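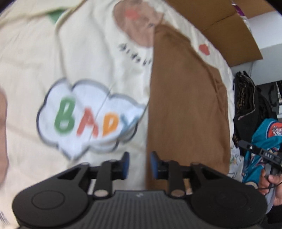
Araceli Huerta has argued for years that you should never buy a gripper kit on the strength of what it does with a wooden block, and that if the seller won't let you try it on a heap of clothes you ought to thank them kindly and go home. A block holds its shape while you reach for it, she says, and cloth doesn't, and most of what a buyer needs to know is in that difference.

Chapter 6
Choosing a Hand-Held Gripper Kit

We're going to take her advice in this chapter, and take our time over it, so pour yourself something warm. By now you've met the main ways of teaching a robot arm a household job, and you know that one of them is to put a gripper into a person's hand, let the person do the work, and record it. Up to this point we've talked as if the gripper simply appeared on the bench. In real life somebody in your group will have to pick one out of a catalog, and there's a fair chance that it will be you!

Look again at the fabric that opens the chapter. A caramel-brown piece lies folded over a much larger cream one, and there are soft creases running diagonally through the cream, with more clothing piled off to the side. Suppose you wanted only the brown piece. Where would you put the fingertips? How deep could they go before they took hold of the cream cloth as well? Keep those two questions by you, as we'll come back to them whenever a sales page makes a promise.

What is on offer

We will follow three products through the chapter. The Runitz kit is sold complete, with the gripper, the mount, spare pads and a year of the recording software. The Bang kit is cheaper and comes as the gripper alone, which suits a lab that already has its own software and somebody patient enough to look after it. Pesico doesn't sell you hardware in the ordinary sense; it lends a gripper for the school term and charges for the hours you record. (Students always ask whether that works out cheaper. It depends very much on how much you record, and Exercise 5 lets you work it through with your own numbers.)

We'll also read a buyer's review published by Listineo, a small testing service that put the Runitz kit through 1,646 grasps on towels, shirts and bedding. It's a good review to learn from, partly for its care and partly for the places where we think it stops short. The testers folded every item neatly before they began, for instance, and you may already be wondering how the kit would have managed with a heap.

Parts worth a second look

Fingertips come first. The gripper at the head of the chapter carries blue rubber pads that face each other across the gap, and pads are where one kit will feel most unlike another once you have it in your hand. Ask what they're made of, how they come off and what a new set costs. Then ask about the fingers themselves: how wide they open, and whether they stay parallel as they close or swing in along a curve.

Cables and straps are easy to forget. Sales pages hardly mention them, but a cord that catches on a sleeve can spoil a whole afternoon of recording, and we've lost a few of those ourselves. Weight belongs in the same part of your notes. Lift the kit, pretend to fold a bath towel, and keep pretending for ten minutes or so before you make up your mind.

Before you read on

Find a partner and a basket of clean clothes. Using kitchen tongs, try to lift the top garment without disturbing the one under it, and write down each place where you took hold, including the ones that went badly. Swap roles and do it again. Bring your notes to Section 2, where we set them beside the Listineo grasp table and start filling in the comparison sheet for Runitz, Bang and Pesico.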